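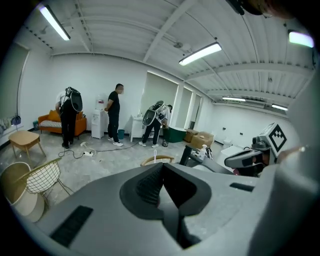
Collection floor, Vimberg.

About Trurnusano

We write software for robots that work in ordinary rooms. Control, perception, planning, and the tooling that holds it all together. Started in 2 rented offices, now 15 people. No hardware of our own to sell — we'd rather be good at one thing.

What we make

Peltumon is our planning stack. Takes demonstrations recorded with hand-held grippers, lines up the camera streams, fits the gripper poses from the marker cubes and turns out trajectories a real arm can follow. Runs on a normal workstation. Release 27 is out now, notes are on the downloads page.

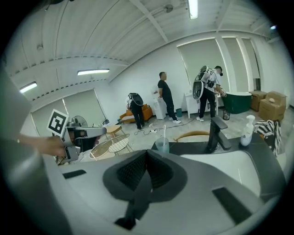 Oshima is the perception side. Tracking, calibration, time sync. Also the dull parts: dropped frames, bad clocks, markers that go out of view for half a second and come back flipped. Most of our bug reports land here so most of our engineers do to. Current test suite has 619 recorded episodes and every one gets replayed before a release.

How we work

Small teams, short meetings. Whoever writes the code spends time on the floor with the grippers, no exceptions. You learn fast which log message is useless. 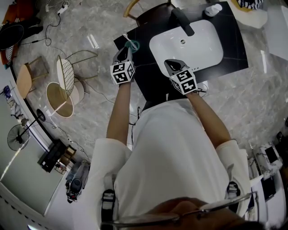 Words: Rangi Tapsell, tooling lead

I look after the tooling. Viewer, labeling, the upload scripts, and the episode checker that flags a bad recording while you can still redo it. Used to be a spreadsheet — don't ask.

Next up is a rewrite of the viewer, planned for September. Two-handed episodes side by side, one timeline, scrubbing that doesnt stutter.

Hiring

Controls and planning people, mainly. Send code you like and a few lines on why. Students welcome to write too.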